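Treloar > Engineering Tech > Intro to Manipulation > Week 4 handout

Week 4: Picking up awkward stuff
Notes by Consuelo Alvarado. Lab questions to Tayla Ruddock, Lenton building, ground floor.

Carrying on from contact and friction, we stopped at the friction cone. Quick recap then straight into grasps, the recap slide had a sign error so fix your copy: tangential force has to be LESS than mu times the normal force or the finger slides. Couple of you wrote it down the wrong way round.

So far everything has been a rigid block. Known shape, known mass, flat sides. Nice for the math, bad preparation for a lab. This week:

- sheets and bags (shape changes when you touch it)
- thin curved parts (stiff enough to hold their shape, but they tip and swing)
- shiny surfaces, where the depth reading can go patchy or drop out

Words to know for the quiz: precision grasp, power grasp, opposition, compliance, occlusion, workspace, pre-grasp pose.

Pre-grasp pose = where the hand waits before it closes. Most of the failed picks in the July logs come down to this. The hand closes fine, it just started from the wrong spot. Almost 200 picks in those logs and people kept tuning the closing force. Look at the approach first.

Wrist view and head view. The wrist view is good close in, useless for planning a path across the room. Also the arm blocks a lot of it. Head view gives you the tables and floor marks but the hand may cover the exact bit you care about. Use both. In Braneo you can put them side by side with the V key, the timestamps line up if you loaded them in the same project. If they dont line up, close the project and reload.

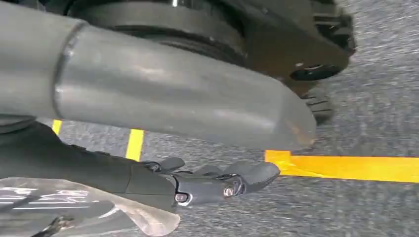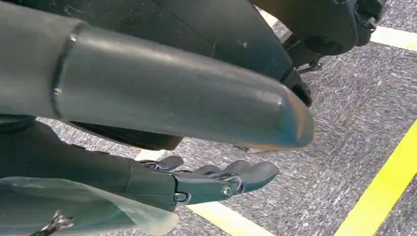
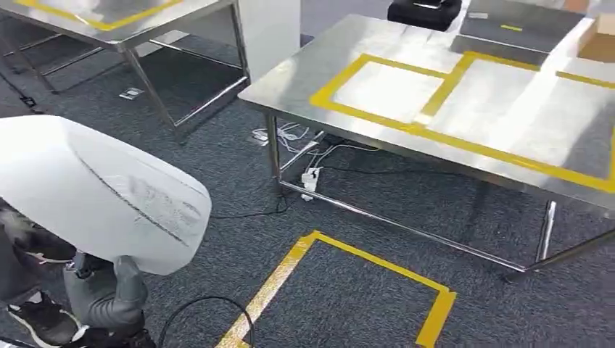
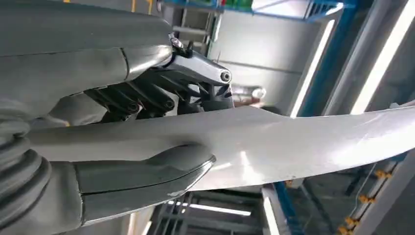
Grasp choice is the part of the write-up that loses the most marks, so do it before the plots. Say which grasp, say why, say what would make it slip. For a thin part you mostly want a pinch: thumb on one face, fingers on the other, forces lined up so they don't twist it. Look at the silvery curved panel, with the thumb across the front and the fingertips right behind its edge. The panel runs well out past the fingers, so in your sketch put the center of mass somewhere out along it and work out the torque about the pinch. Don't put it between the fingertips because its easier. Bright glare on the panel too, mark that region as low confidence if you draw a depth map.

For the soft item, the crumpled white bundle is closer to a power grasp, thick fingers wrapped under it. Draw it as a blob with a contact patch. Point contacts make no sense on something that folds. You can assume uniform pressure over the patch, state the assumption, move on.

Workspace marking. Yellow tape on the carpet and on the steel table top gives you straight edges and corners, handy as landmarks if your camera pose drifts. Catch: tape corners overlap and are a bit uneven, so fit a line along the strip and intersect the lines. Don't click on the corner itself. Cables on the floor go on your hazard sketch, same for table legs and rails.

Short exercise (in class, 40 minutes, 7 groups, same groups as last time)

1. Pick either the panel or the bundle.
2. Free body diagram. Gravity, contact forces, torque. Label the axes, please!!
3. Choose a mu and say where you got it. A guess is OK if you call it a guess.
4. Find the minimum squeeze force. Then double mu and do it again.
5. Write two sentences on which camera view you would trust during the last few centimeters of the aproach.
6. Load your numbers in the Tondico sheet, tab "Wk4". Units in the header are newtons, leave them alone.

If you finish early do the harder version: same part, wrist rotated 90 degrees. What changes, what doesn't. Hint, gravity direction in the hand frame.

Common mistakes from last time
mixing up hand frame and room frame. A background that looks turned on its side in a wrist view only tells you the camera is rotated.
mass in grams going into a formula that wants kg
no assumptions listed

Reading: chapter on form and force closure, skip the proofs. The section on soft fingers is worth going over twice.

Write-up due 2026-08-05, one per group, PDF. Late ones go to Tayla and lose a grade step. Bring your sketch to the next lab even if it's ugly, we start from it.

Next week: regrasping, handing a part from one hand to the other.

Contact: Engineering Tech office, Treloar, Lenton building | Course materials for enrolled students | Back to top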